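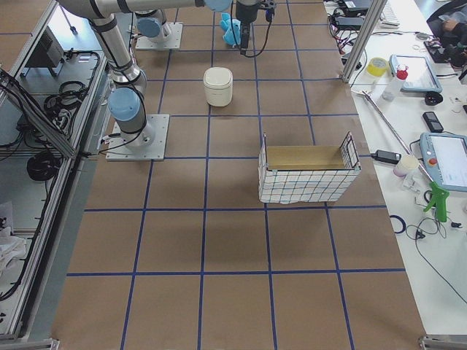 Minutes of the Prondutden Allotment Association

Meeting held in the upstairs room at the Trullard, Thursday, 7.30 pm

Present: Danica Šimek (chair), Yamila Saavedra (minutes), plot holders as per the signing-in sheet.
Apologies: received from the holders of the two plots by the north gate.

1. Minutes of the last meeting
Agreed as correct, with one change. Under item 5, "hosepipe" should read "standpipe". Signed by the chair.

2. Matters arising
The lock on the south gate has been changed. Anyone still without a new key should see Danica, old key in hand. The broken pane in the shared greenhouse has not been replaced. Carried over.

3. Water
The top tap has been dripping again and the ground round it is now very soft. Danica has turned it off at the stopcock. Plot holders at that end will have to use the middle tap until a plumber has been. Yamila asked whether the trough by the sheds could be filled more often in the meantime. Agreed, to be done on weekday evenings by whoever is on the gate rota.
There was a long discussion about sprinklers. The rules say hand watering only. Several people felt this was too strict for anyone who works shifts. Others said the pressure drops on the lower plots as soon as one sprinkler is running. The rule stays as it is for this season and will be looked at again at the annual meeting.
Action: Danica to ring the plumber.

4. Money
The balance stands at £239 after the insurance was paid. Rents from 3 plots are still owing. Reminder letters have gone out and a second will follow if there is no reply by the end of August.
The Lostaris quote for clearing the bramble bank came to £113, not including taking the cuttings away. Members thought this fair, but asked if the cuttings could be left in a heap by the lane and chipped. To be checked before the quote is accepted.
Action: Yamila to write to Lostaris.

5. Compost and manure
The last load of manure was fresher than expected and should be left to stand before use. Please take from the left-hand side of the bay only. Cooked food has been found in the compost again – this brings rats, and a notice will go up.

6. Vacant plots
Plot 8 has been given up. It will be offered to the first name on the waiting list, either whole or as a half plot. The shed on it is sound but the felt needs doing. The outgoing holder has left the currant bushes and asked that they be kept if possible.

7. Summer show
To go ahead on the same lines as last year. Classes for onions, runner beans, potatoes, cut flowers and jam. The heaviest marrow class was dropped last year for lack of entries and will come back after requests. Entry forms from Yamila. Tables to be set up from 9 am, judging at 11.

8. Any other business
Bonfires: none before dusk, and none at all when the wind is towards the houses.
A blue-handled fork has been handed in and is in the main shed.
Bravo, the cat from the lane, is not to be shut in the greenhouse overnight. Please look before locking up.

Meeting closed at 9.10 pm. Next meeting in the same room, date to be put on the gate.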